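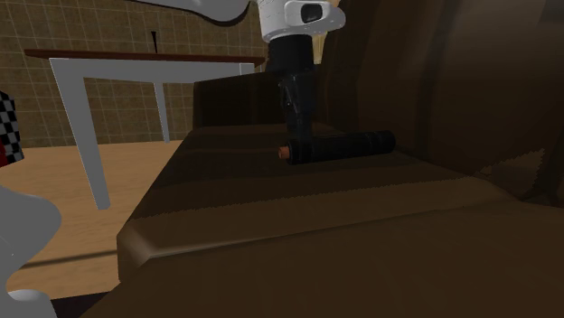 Shop > Teaching and recording > Flurkirano hand controller

Products | Scene packs | Support | Basket

Flurkirano hand controller, with practice rooms

If you have ever tried to teach an arm to pick something up by typing in joint angles, you will know why we made the Flurkirano. You hold it much as you would hold a torch, move your hand, and the arm on screen moves with you. Squeeze the trigger and the gripper closes. Everything you do is saved as a demonstration, which you can play back, trim, or throw away and do again (and you will throw a fair few away in your first afternoon, we all did!).

The controller comes with the Bartoš practice rooms, a set of simulated homes with sofas, tables and plenty of small things left lying about. We are rather fond of the living room. Dark objects on a dark seat make you slow down on the way in, and it is a lovely place to learn how to bring the fingers down squarely over something lying on its side – Graça Vilela starts all her beginners there.

When you are happy in the practice rooms, the same controller will drive a real arm through the Istix link box, sold separately. Your button settings carry over, and so does the hand scale, so a small movement of the wrist stays a small movement at the gripper.

What you get
Hand controller, left or right handed
Desk stand and charging lead
Bartoš practice rooms, 60 starting layouts
Room on the controller for 600 demonstrations
A printed booklet by Kamil Čierny, 50 pages, with exercises

Price: 399 euros, including the first year of updates

A word on recording. Take your time over the approach and do stop for a moment before you close the fingers – it makes the playback far easier to trim. If your hand gets tired, press the side button to hold the arm where it is, shift about in your chair, and carry on when you're ready. Natália Gajdoš looks after questions on setting up and is very glad to hear from schools.

Contact Botis | Delivery and returns | © Botis 2018 | Back to top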